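Clínica Marchetti promete aparelho invisível em menos consultas, mas os números ficam por explicar

A rede de clínicas dentárias Marchetti começou em novembro a oferecer, na sua unidade de Drirnthorpe, um programa de ortodontia com alinhadores transparentes que, segundo a empresa, permite concluir o tratamento com apenas 2 consultas presenciais depois da colocação. O resto do acompanhamento faz-se à distância, com fotografias que o próprio paciente tira em casa e envia por uma aplicação.

O anúncio chega num tom triunfal que convém ler com alguma calma. O folheto distribuído na recepção fala em "resultados previsíveis desde o primeiro dia" e garante que a maioria dos adultos com apinhamento ligeiro termina em 9 meses. Não indica quantos pacientes foram acompanhados, nem por quanto tempo, nem o que a clínica entende por ligeiro. Pedimos esses dados por escrito. A resposta, de quatro linhas, remete para "a experiência acumulada da equipa" e para um conjunto de cerca de 400 casos tratados nas várias unidades da rede, sem separar os que usaram alinhadores dos que usaram aparelho fixo convencional.

A diferença não é pequena. Quem tem os dentes da frente um pouco rodados e quem tem uma mordida cruzada posterior não são o mesmo paciente, e somá-los no mesmo total serve sobretudo para o total parecer maior. A Marchetti também não diz quantas pessoas precisaram de uma segunda série de alinhadores, situação frequente neste tipo de tratamento e que costuma acrescentar meses ao calendário inicial.

Outra dúvida é o preço. A campanha anuncia um valor mensal "a partir de", sem o total à vista. Só na terceira página do contrato-tipo, que consultámos, se lê que as contenções finais são cobradas à parte e que os refinamentos só estão incluídos se forem pedidos dentro do prazo fixado pela clínica. A perda de um alinhador implica novo pagamento. Nada disto é ilegal ou sequer raro no sector, mas fica mal a uma campanha que usa a palavra "transparência" 7 vezes no mesmo folheto.

A vigilância à distância é a parte que mais reservas merece. A aplicação, desenvolvida pela Pundmont, compara as fotografias enviadas com o plano de movimentos e avisa quando um dente parece atrasado. A empresa descreve-a como um sistema de apoio à decisão. Na prática, o contrato estabelece que cabe ao paciente enviar imagens "com qualidade suficiente", e que atrasos provocados por fotografias inutilizáveis não são da responsabilidade da clínica. Uma fotografia de telemóvel mostra mal a gengiva inflamada junto aos molares e não mostra de todo o que se passa na raiz. Perguntámos se há radiografias intermédias previstas. Disseram-nos que são feitas "quando clinicamente indicado", fórmula que não compromete ninguém.

A clínica responde que o modelo poupa deslocações a quem vive longe, em particular aos residentes de Mumwood, onde não existe consultório de ortodontia. O argumento tem peso. Para quem depende do autocarro, cada ida a Drirnthorpe custa uma manhã de trabalho. Ainda assim, a mesma clínica tinha admitido abrir em Mumwood um gabinete com atendimento regular e deixou de falar no assunto. Questionada sobre esse plano, limitou-se a dizer que "continua em avaliação".

A primeira consulta, gratuita, inclui digitalização da boca e uma simulação em vídeo do sorriso final. É um momento eficaz do ponto de vista comercial: o paciente vê os dentes alinharem-se no ecrã antes de ter lido uma linha do contrato. A simulação traz, em letra pequena, a indicação de que não constitui garantia de resultado. Na mesma visita é proposto o plano de pagamento, com desconto para quem assinar nesse dia. Seria preferível que o desconto durasse o suficiente para permitir uma segunda opinião.

Na unidade de Drirnthorpe, o programa vem acompanhado de uma nova sala de espera, a que o folheto dedica mais espaço do que às contra-indicações. Fala-se de conforto, de luz natural e de bebidas quentes à disposição.

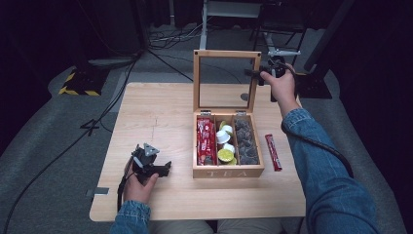
Caixa de madeira com a inscrição "TEA", com cápsulas de café e saquetas.

As contra-indicações, essas, ocupam um parágrafo. Doença periodontal activa, certos implantes e mordidas complexas podem excluir o candidato ou exigir outro tipo de aparelho. O texto recomenda "falar com a equipa", sem esclarecer se a avaliação é feita por um ortodontista ou por um dentista generalista com formação no sistema. A pergunta foi enviada à Marchetti e ficou sem resposta até ao fecho desta notícia.

Quem estiver interessado deve pedir por escrito o custo total, incluindo contenções e refinamentos, o nome do profissional responsável pelo plano e as condições de desistência. O contrato-tipo prevê a devolução parcial do valor apenas antes da encomenda dos alinhadores. As inscrições para a primeira consulta estão abertas na recepção da clínica e na página da rede.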